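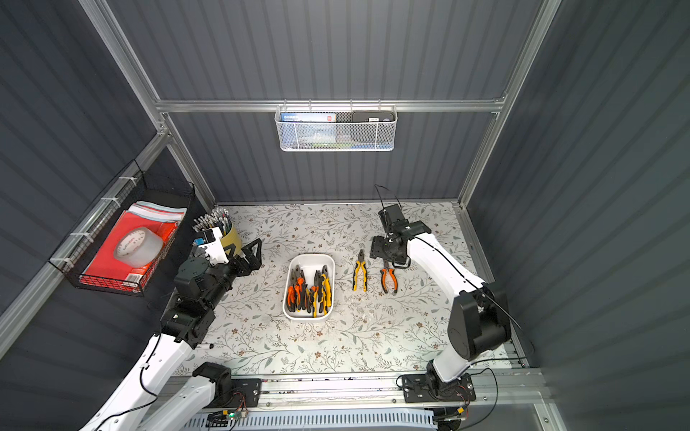
Curkemmont is a shared workshop, 26 members, one long room behind the old Gollmont feed store. We build things that move on their own, or try to. The two-arm cell is our main project and the one most visitors ask about. Aluminum extrusion, corrugated panels, both arms on one linear rail along the front so they share a table. Flowered cover on the tabletop, leafy vines, was cheap and we like it. Pliers are the current job. Tray in the middle, arms on either side, grippers do the moving.

How we got started
Pin-yu Tsao had a garage, a drill press and one arm with a bad elbow joint. Two neighbors came over to help with the wiring and kept coming. By the second winter the garage was full and the car lived on the street. We took over the Gollmont room in August, painted the floor ourselves, and the second arm got its own base plate that same month. Total spent on the cell so far is $1157 not counting the arms, which came used from a Draltik clearance lot. Receipts are in the binder if your curious.

What we work on
Sorting and tidying mostly. Picking up hand tools, setting them down where they should go. Sounds easy. Pliers are a pain, handles swing open, jaws are heavy, and the grip point moves every time. Before this it was spools of thread, before that wooden blocks. Next is probably screwdrivers, ask Pin-yu.

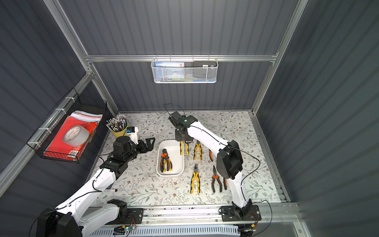
Tool sorting in the two-arm cell. One pair in the tray, five on the table.

We also have a small CNC router, a soldering bench and a 3D printer that works on good days. The gripper fingers on the cell have been through 7 versions. Old ones are in the drawer under the printer, help yourself.

Who can join
Anybody over 16. No degree, no test. You do need to sit through the safety evening before you touch the cell, starts at 7 pm, bring a snack. First visit free. After that members pay monthly and get a door code and a shelf. If money is tight talk to us, we'll work something out.

House rules, short version
Hands off the rail when the arms are powered. Tie up loose cables. Put the tape back in the basket. Sweep your own shavings. If you break it say so, we have all broken it.

Thanks
To Dimitriou Hardware down the block for the offcuts and for letting us use there loading dock.

Getting here
Side door, ring twice, it sticks so push hard. Street parking after 6. Email is best, the phone is in a drawer somwhere.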